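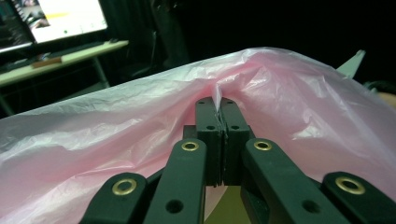
Figure 1. Fingertips closed on a fold of a thin pink plastic bag.

Odolus: a hand-held gripper for soft objects
Student project report, Saltville, 31st August

1. Introduction

In our robotics course every group had to choose one household task and collect demonstrations for it. Our group chose plastic bags. We named the project Odolus. Other groups worked with cups and blocks, which keep their shape when they are touched. A thin bag changes its shape all the time, and we wanted to learn how much this matters for the design of the fingers.

2. The gripper

The tool has two fingertip pads with flat faces, moved by linkage arms of dark plastic. We used the linkage drawings from the Kelmendi workshop and changed only the length of the inner arms. The first version was printed in May. It had too much play in the joints, so the pads met at the top and stayed open at the bottom. For a cup this is not a problem, but a thin film slides out through such a gap. We printed the arms again with tighter holes. Brass eyelets are fitted in the arms of the present version.

3. Procedure

One student held the gripper and another placed the bag before each trial. The task was to pinch a fold, lift the bag and put it down at the other end of the work surface. We planned 100 trials for each of two bag types, a thin one and a thicker shopping bag. A trial was counted as good if the bag stayed between the pads until it was put down.

4. Observations

The approach was more difficult than we expected. When the pads came straight down on a smooth part of the bag, they often closed on nothing. It was better to push the film a little first, so that a fold appeared, and then to close. With the thicker bag the fold was easier to make but it opened again by itself if we waited too long.

We also lost 8 trials of the thin bag by forgetting to start the recording. These were repeated on the next day.

5. Remaining work

The pads should get a softer surface, and we would like to compare it with the hard one. The group from Etville has offered us their silicone molds. The labels for the second bag type still have to be checked before the data is given to the course server.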